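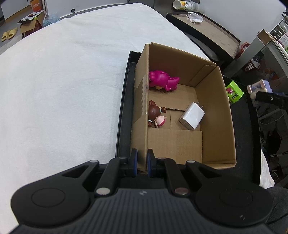
Left finger on my hand-held gripper stops responding after 40 closes, every time. The trigger goes slack and I have to power cycle. It holds fine before that, including on thin stuff like the wall of the cardboard box. Firmware is 3518. Has anyone fixed this?
– oral_a

Check the linkage pins. Mine had one walking out and it jammed the arm.
– marianna_g

I don't think it's the pins. A jammed arm wouldn't come back after a power cycle. I'd say the driver is overheating and shutting off.
– wita6

Heat wouldn't hit the same count every time. Log the current and post it.
– marianna_g

Whichever it is, keep your fingers out from between the pads when you restart. Mine snapped shut on boot in October and I lost a nail.
– fatima_o

Logged it. Current is flat up to close 39, then spikes. Pins are tight. Ordering a new driver board.
– oral_a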